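Tirnthorpe, Hall and Mezzanine

Photos: Severin Lehner

The Tirnthorpe building was a parts store until the Darport office took over the lease. The floor plan is 2,822 square feet, with another 800 upstairs on the mezzanine. Baumgartner handled the interior work and finished in August.

Main hall

The hall is open to its full height on one side, and the mezzanine runs across the other behind a black metal railing with horizontal bars. A white square pillar stands under it. The ceiling below the mezzanine is much lower, with long fluorescent fixtures and recessed panels, and the desks with light tops are back there.

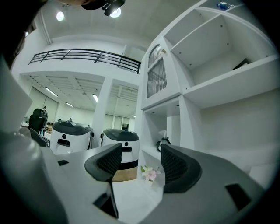

Baumgartner quoted two versions of the upstairs edge, one in glass and one in metal. Metal was cheaper and easier to keep clean, so that was the end of the discussion. The paint is the same white upstairs and down — a stock color called Usilik 108, which makes touch-ups simple.

Shelving wall

The tall white unit against the curved wall came from the old office. It has a cabinet at the upper left with ribbed, frosted glass in the door and a small brass knob. The rest is open cubbies and shelves, still mostly waiting for things to put in them. A tissue box and a blue bottle have found places so far. On the floor in front are an artificial plant with pale pink and white blossoms and a brown wooden organizer tray with open compartments. 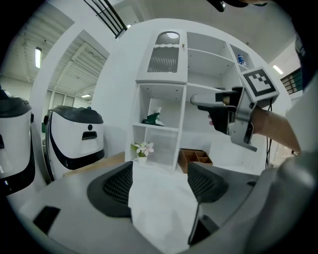 Still to do

Labels for the shelves, and a decision on where the tray goes.

A second coat on the stair wall.

Severin has 3 more sets of photos from Tirnthorpe, covering the entrance, the kitchen and the upstairs rooms. They will be added to the gallery once they are sorted.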